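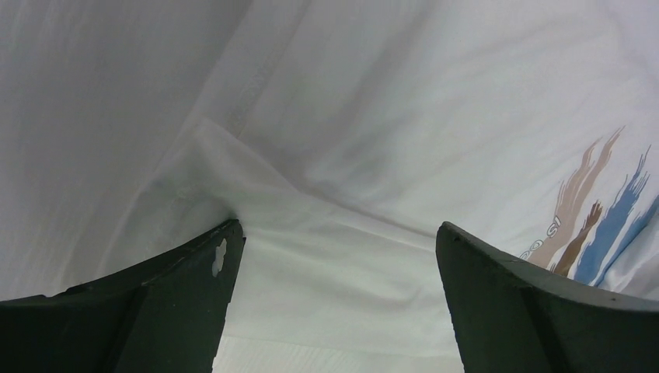 # hillau-arts-listings

Listings of small art openings, studio nights and craft fairs in Hillau and Plukville. Plain CSV, one row per event. Collected from flyers, shop windows and the Dukton library newsletter.

Still rough – expect gaps.

## Files

- `events.csv` – the main table
- `venues.csv` – name, street, town, step-free yes/no
- `dropped.csv` – duplicates and cancelled stuff, kept so the ids dont shift

## Columns in events.csv

- `id`
- `title` – as printed, typos and all
- `venue_id`
- `month` – month only, too many flyers leave off the day
- `start` – 24h, blank if not given
- `free` – y / n / blank. Blank means the flyer didn't say
- `notes`

## Known problems

- December is thin. Holiday markets got their own flyer run and I missed nearly 7 of them
- Đào is one gallery with 2 entrances, so it has 2 venue ids. Merge them before counting anything
- Save as UTF-8 or the Đ breaks. Excel will break it anyway
- Dukton venues only show up if they advertised in Hillau
- 4 rows have a start time of 00:00. Should be blank, will fix

## Use

Fine for maps, calendars, class projects. Please don't use it to say which town has "more art" – it mostly shows where I walk.

Text is CC BY. Flyer scans are not included, those belong to whoever made them.

## Todo

- closing dates for shows
- split `notes`, its a mess
- recheck adresses in Plukville after the street renaming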